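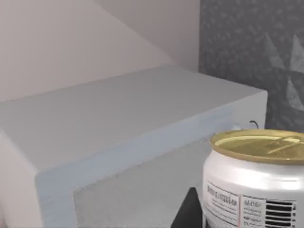
Rendered view: white cabinet-like unit with a recessed front

Student Organization Leadership
Session 4 handout: New member education and retention

Reading for this session: chapter 3 of the course packet, plus the Dakmont chapter case (posted in the course folder).

1. Recap from Session 3

Recruitment gets people to accept a bid or sign a membership form. Retention is what happens over the next two semesters. In the Dakmont case, 63 people joined in the fall and 50 were still active in the spring. Work out the retention rate before class and bring it with you.

Terms to know:
New member: has accepted an invitation but has not been initiated.
Active member: initiated, in good standing, dues current.
Inactive: still enrolled, no longer attending or paying.
Alum: left the school in good standing.

2. Why members leave in the first year

Troncoso groups the reasons under cost, time and fit. Cost is the one members mention first in exit surveys. Fit is harder to measure because people don't like to write it down. Montecinos disagrees with the grouping and treats time and cost as one problem, as many students work extra shifts to cover dues. We will compare the two in discussion.

Note that the Dakmont exit survey had only 9 replies. Be careful about what you claim from it.

3. The new member period

Most chapters run a fixed program with weekly meetings. A workable program covers the history of the organization, its rules, the duties of each officer, campus policy on hazing, and academic expectations. Put the hazing policy in the first meeting and have each new member sign it. Keep meetings under an hour and end by 8:30 p.m. on school nights.

Big/little pairing should wait until people have met. Chapters that pair in the first week report more requests to switch.

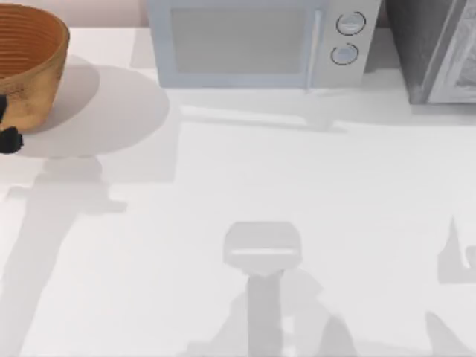 4. Budget exercise

The Dakmont chapter set aside $777 for new member education. Printing, pins and one dinner have to come out of it. Draft a line-item budget and show the cost per new member. State whether you divided by members who joined or members who stayed.

5. For next session

Read Janssen on officer transition, pages 50 to 63. Budget drafts are due at the start of class. Henríquez and Hrnčiar are optional, but useful if you plan to write your February paper on alumni relations.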